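Aug 14, 2023

Towels again, my second week on the Tekleab job. I got in early and had the arms warmed up before the rest of the Morkstead crew came in. The target is 1000 folds by the end of the month and we stand at 230, so I didn't stop long for coffee.

The start position is always the same: blue towel flat in the middle, short edges toward and away from me, both grippers open and clear of it.

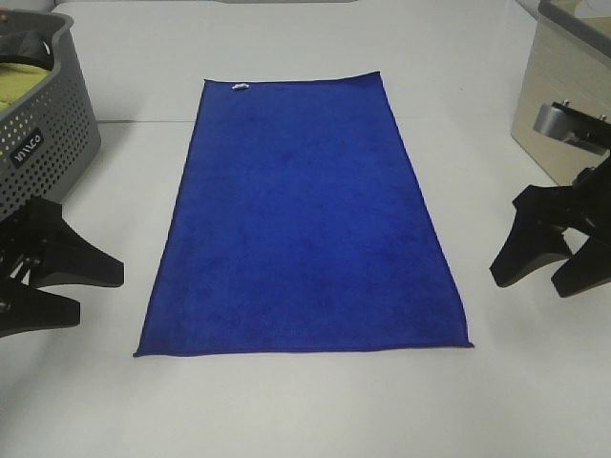
After lunch

Slower going. My left hand lags on the controllers, and when it does the robot learns the lag along with the fold. I threw out 2 runs for that. The wrist view helps with corners — from the main camera I misjudge how far down the fingers are.
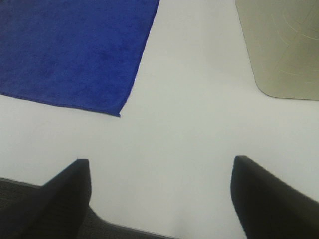 I tried closing my hands later and lifting less, the way I was shown in May, and the folds felt smoother. Got 14 in a row that I'd keep. Shoulders sore by four. Tomorrow I want to raise the chair and ask whether the Tindport people are using the same fold order as us.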